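Plolter-Escritorio: ficha del conjunto de datos

Versión del 07/11/2025. Mantenimiento: Thoa Khương (captura) y Hiếu Dương (anotación y formato).

Resumen

Plolter-Escritorio reúne 765 episodios teleoperados de manipulación bimanual con material de oficina. Está pensado para el aprendizaje por imitación de tareas cortas: abrir y cerrar cajones, guardar objetos pequeños y trasladarlos entre recipientes. La captura se hizo en la celda de Sostbridge, con 3 cámaras sincronizadas: una fija y una en cada muñeca. 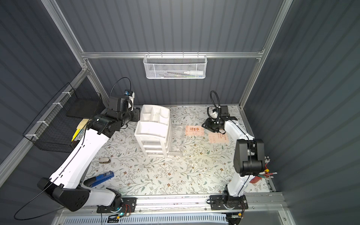 La celda no se modificó entre sesiones, salvo la disposición de los objetos sobre la mesa. Los dos brazos van montados en el perfil frontal de aluminio y comparten el espacio central, donde está la cajonera blanca con bandeja superior. La caja transparente situada a su derecha apenas se distingue por los bordes y los reflejos; quien entrene detectores auxiliares debería excluirla o anotarla a mano. Las cestas de malla colgadas de los perfiles cuentan como recipientes válidos.

Estructura

Cada episodio ocupa un directorio con tres vídeos, un archivo de estados articulares y otro de metadatos. El vector de estado y el de acción tienen 14 dimensiones, siete por brazo, con la apertura de la pinza en la última posición de cada grupo. Los ángulos están en radianes. La apertura está normalizada entre 0 (cerrada) y 1 (abierta).

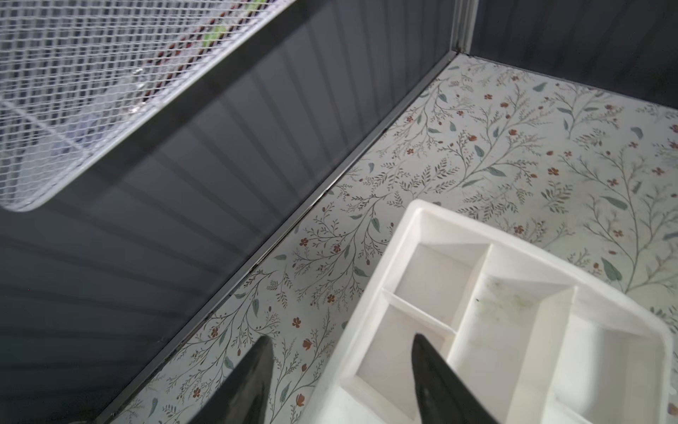
Las marcas de tiempo corresponden al reloj del ordenador de captura. Los vídeos de muñeca se entregan sin rectificar; los parámetros intrínsecos están en calib/huynh.json, generado con la herramienta Huỳnh. No repetir la rectificación si se usa el cargador Allitard, que ya la aplica al leer.

Anotación

Cada episodio lleva una instrucción en lenguaje natural, en español, y un campo de resultado: completo, parcial o fallido. Los fallidos se conservan. Para clonación de comportamiento conviene filtrarlos; para modelos de valor, no.

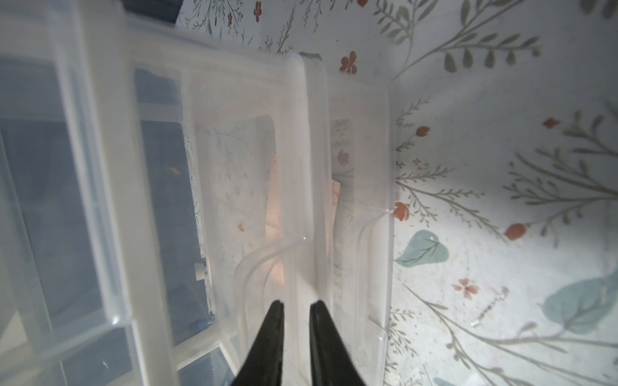
En las tareas de cajón, el inicio del episodio se fija en el primer movimiento de cualquiera de los brazos y el final, en la retirada de la pinza. Los tramos inmóviles intermedios no se recortan.

Limitaciones conocidas

Un único fondo y un único tapete, con estampado floral. No se ha medido la transferencia a otras superficies.
Los plásticos translúcidos degradan la estimación de profundidad monocular.
Los episodios de August (prefijo ago_) usan una convención de signo distinta en la muñeca izquierda. El script convertir_signo.py la corrige.
No hay datos de fuerza ni de par.

Particiones

La división se hace por sesión, nunca por episodio. Los identificadores están en splits/.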